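My grocery app forgot who I was on Friday, and it forgot a lot of other people too

2024-03-15

So I was standing in the Psarras on the corner this morning with a basket full of yogurt and lemons when the loyalty screen told me I didn't exist. No points, no saved card, no name. I tried my phone number twice, then my email, and then the old email I stopped using when I changed jobs, and every time I got the same gray box asking if I'd like to join.

I would not like to join! I joined years ago!

The woman behind me had the same thing happen, and so did the man behind her, and by then the cashier had given up on the screen completely and was waving people through at the shelf price. I got home, put the lemons away and started making calls, and what I have so far is this. An overnight update to the Psarras customer system went wrong, and shoppers at 440 stores couldn't get into their loyalty accounts from opening time until shortly before lunch.

The system is run by an outside company called Clakari, which looks after the checkout software as well. Makis Spanos, a spokesman for Clakari, called me back pretty fast (I'd left two messages, I may have sounded a bit wound up) and told me the accounts were never deleted. The update moved them to a new database, he said, and the stores kept looking in the old one.

"The records were safe the whole time. The tills were knocking on the wrong door," Spanos said. He wouldn't tell me how many customers were affected, only that engineers rolled the change back mid-morning and that the stores were reconnected in batches after that.

The batches explain why a friend across town was happily collecting points while I was still getting the gray box. Her store was in the first group and mine was in the last. I've checked my account again since and everything is there, including a coupon for cat litter that I have never once been able to use.

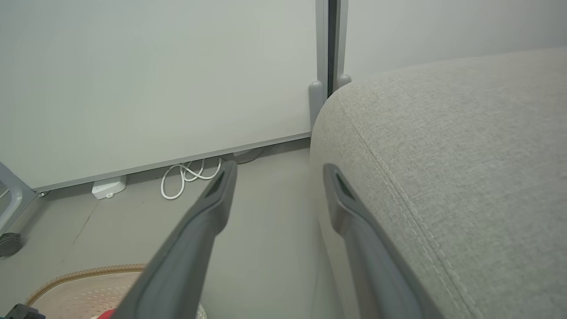
Will shoppers get the points they missed this morning? Psarras says anyone who kept a receipt can add it in the app or at the service desk, and it has set a deadline of 7 days to do it.

Danai Christodoulou, who runs customer service for the chain, told me the stores can't add the points automatically. The checkouts had no account to attach each sale to, so all they have is a pile of anonymous baskets. If you threw your receipt away but paid by card, she said the service desk can look up the sale with the last digits of the card and the time you were in. I asked about people who paid cash and tossed the slip, and she said staff had been told "to be reasonable," so go in and be nice about it, I guess.

She also said prices at the register were correct all morning, with one exception. Member-only discounts didn't come off, because the system didn't think there were any members. Those can be refunded too, in cash if you want, and you don't have to spend them in the store.

By early afternoon the help line had taken 1710 calls, according to Christodoulou, and I can tell you at least three of them were me. The hold music is a very short piece of guitar, and it comes around again sooner than you'd like.

Now, this isn't the first time. Back in October the same chain had a shorter outage when its online orders stopped syncing with the stores, and people turned up to collect groceries that hadn't been packed. I wrote about that one as well, and got quite a few emails from readers who'd ended up buying dinner at the gas station. Psarras said then that it would test big changes at a handful of stores before pushing them everywhere.

So did it? I put that to Spanos, and he said the update had been tried out at a small group of stores first and passed. The trouble is that the trial stores were already set up on the new database, so they had nothing to trip over. He said the next trial will include stores on the old setup, and there won't be another attempt at the move until that's done. He didn't have a date for me.

I also called Filippos Tsolakis, an independent consultant who has worked on retail systems for years and has no connection to either company. He wasn't very shocked. Moving customer records is one of the fiddlier jobs in the business, he told me, and overnight is the usual time to do it, but he'd have expected someone to scan a loyalty card at a real till before the doors opened. "One card, one till, five minutes," he said. Spanos told me there was a check before opening, but it was run from the Clakari office and it used the new database.

Nobody I talked to thinks personal details got out. Clakari says it has found no sign of that, and Psarras isn't asking anyone to change a password. If you get a text today asking you to "restore" your account through a link, leave it alone. Christodoulou said the chain isn't sending any.

I'm going back tomorrow with my receipt. I'll add an update if the service desk gives me any trouble.

Recent stories
Clullo pushes back its parking app launch again
Vukgate customers report slow email for a second week
Library computers back on after router swap
Self-checkout or cashier? Your replies
Bus ticket machines to stop taking old cards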